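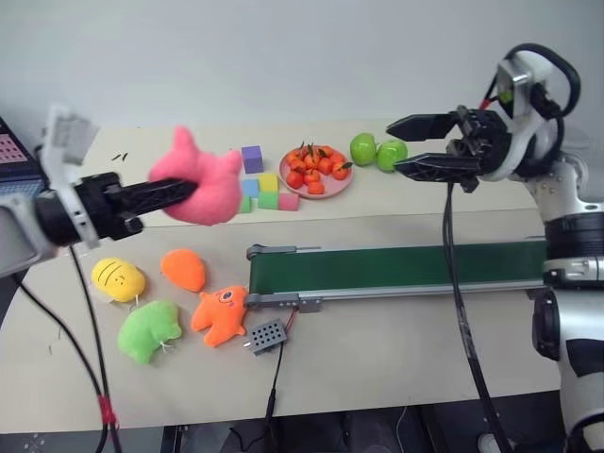

Figure 8. Belt table with articles set out along the rear: foam cubes, plate of small fruits, apples.

4.2 Setting out the sorting table

The Nimska belt is intended for use on a level table standing clear of foot traffic. The articles to be sorted should be in place before the belt is switched on.

1. Wipe the table top and the belt surface with a dry cloth. Remove crumbs and specks, particularly from the back corners.

2. Place the belt across the middle of the table and check that both side rails are secure.

3. Arrange the articles in a row behind the belt. Keep similar articles together – cubes with cubes, fruit with fruit.

4. Put small fruits on a plate. Larger fruits, such as apples, may stand directly on the table.

5. Leave a gap of at least 80 mm between the row and the nearer side rail.

6. Switch on the belt and let it run empty for one full turn before placing the first article.

Note: Foam cubes may be stacked for storage, but should be set out singly for sorting. Replacement cubes are listed under part number 674.

CAUTION: The belt may carry loads of up to 2,000 g in total. Do not press down on the belt surface while it is moving.

CAUTION: Keep the loose fur of plush toys away from the ends of the belt. Should fabric be drawn in, switch off at the wall before attempting to free it.

Fruit must be removed at the end of each day. For cleaning of the side rails, see section 4.5.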